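水曜。朝から布の山と戦ってる。押し入れの上段、10年分くらいの端切れ。なぜ今日始めたのか自分でもわからん

とりあえず白い台の上を全部どけて、そこに一枚ずつ出していく方式。箱からガサッと出すと絶対あとで戻せなくなるので(前回それで寝る場所なくした)

箱は全部で13。ラベルついてるのは最初のやつだけ。「綿」って書いてある。開けたらフリースだった。だれだよ。私だよ

ルール決めた
・手のひらより小さいのは捨てる
・柄物は柄物でまとめる
・無地は色で分ける
・迷ったら迷い箱
もう迷い箱が一番でかい

無地は早い。白、生成り、グレー、おわり。考えなくていいから手が勝手に動く。問題は柄。柄物は思い出がくっついてくるから遅い

Restivineの閉店セールで買ったリネン出てきた。2000円。当時の私には大金だったのに一回もハサミ入れてない。もったいなくて切れない布って、結局ただの場所とりなんだよな…と言いつつ残す箱へ

あと同じ青いチェックが3回出てきた。別々の日に買ってる。好みがぶれなさすぎる

昼。おにぎり立ち食い。布に米粒つけたくないので台所で。戻ったら山がでかく見える、さっきより減ってるはずなのに

午後は派手なのゾーン。オレンジ、ティール、紺がごちゃっと入ってて、文字までプリントされてるやつ。こういうの昔めちゃくちゃ好きだった。部屋は地味なのに布だけうるさい

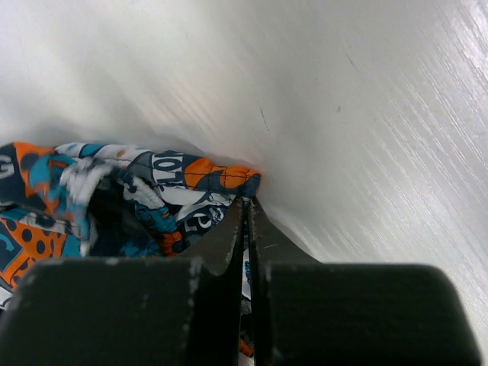

で、この手のにぎやか柄は広げるより丸まってる時のほうがかわいい説ある。広げると情報量多すぎて目が泳ぐ。くしゃっとしてると色だけ残って、なんかちょうどいい

オレンジに紺の水玉のところ、ここだけで小物作れそう。ポーチの内布とか。あけた時にこの色だったらちょっと元気でる

文字の部分はどうしよ。LOTって読めるとこがある。紺の帯に白文字。表に出すか隠すか。ポーチの真ん中にLOTは、なにがLOTなんだって聞かれそう。いやたくさん入るって意味で通すか?

縫い目が入ってるから、ほどくか、そのまま生かすか。ほどくの面倒。生かすに一票(投票者1名)

柄あわせは最初からあきらめてる。この柄であわせても誰も気づかん

ここで休憩のつもりで座ったら30分たってた。こわ

畳み方の話。端切れは四角く畳まないほうがいいと思ってる派です。形がばらばらなのを無理に四角くすると、中でずれて結局ぐちゃる。くるくる巻いて立てて入れる。上から見て色がわかるし一本だけ抜ける

ただし薄いのは巻いても立たない。へにゃってなる。厚紙に巻く。お菓子の箱の底がちょうどよい

厚紙のストックもあった。箱2つ分。布のために紙をためてる人になってる

アイロンは今日はかけない。かけ始めたら夜になる。使う直前でいい。シワのままでごめんな布

収納はBedachの引き出しケースにする予定。浅いやつ。深いのは底のほうが存在ごと消えるからもう買わない。前の深いケース、底から型紙と値札つきのファスナー出てきた。2649円のレシートもいっしょに。なにを買ったんだ当時の私は

レシートの中身、印字がほぼ消えてて「ヌノ」しか読めない。でしょうね

Fungの布屋の袋も出てきた。中身入り。未開封。ガーゼ1メートル、グレー。これ先月おなじの買ったばっか。ああああ

在庫表つくるべき?って毎回思って毎回つくらない。スマホで撮っとくだけでもだいぶ違うはず。今日は撮りながらやってる。えらい

撮るときは台の白いとこに置くと色がまともに出る。木の床だと全部黄色っぽくなって、あとで見て何色だかわからん。紺と黒の区別つかないのが一番こまる

紺と黒、昼の窓際で分けること。夜やると絶対まざる。経験者です

15時すぎ。8箱おわり。のこりは明日…と言うと一生やらないのでもう1箱だけ

9箱目、毛糸だった。布ですらない。閉じた。

捨てる袋、思ったより軽い。細い耳の部分とか、ほつれまくったやつとか。ひもにして資源の日に新聞しばるのに使ってもいいなと思って半分もどした。こうやって減らないんだよ

ちなみに細長いのは三つ編みにすると丈夫。鍋しき作ったことある。ちょっとゆがんだけど使えてる。洗えるし

ほしい人いたら柄物のはぎれセット作ります。中身おまかせ、袋ぱんぱんで1000円+送料。にぎやか系と地味系、どっちか選べます。にぎやか系は本当ににぎやかなので覚悟して

匂いの件。押し入れに長くいたので、発送前に一回水とおします。柔軟剤は使わない。苦手な人いるし私も苦手

あ、ウール混はセットに入れません。洗うとちぢむ

さっそくDM来ててびっくり。にぎやか系希望。仲間がいた

さっきの水玉のとこは入れません。私のポーチになるので。すまぬ

ポーチのファスナー、色まよう。紺が無難、オレンジがかわいい、Zanineの手芸コーナーにティールっぽいのあった気がする。金具は銀がいい。週末見てくる。布は買わない。布は絶対買わない。

大きさは文庫本が入るくらい。マチは4センチ。前に作ったのがマチなしで、メガネ入れたらパンパンで閉まらなかった

接着芯も在庫確認しなきゃ。厚いのはあるけど薄いのがない気がする。この柄なら薄手で十分なはず

接着芯あった。厚いのが3つ。薄いのゼロ。買い物メモに追加

夕方。台の上だいたい片づいた。床はまだ見ないでほしい。掃除機かけたら糸くずがブラシに巻きついて止まったので、いまハサミでちょきちょき切ってる

まち針1本たりない。踏む前に見つけたい。磁石どこだっけ

磁石あった。針もあった。座布団のうらにいた。セーフ。ごはん作ります、布セットの返信は夜にまとめてしまs

しますね。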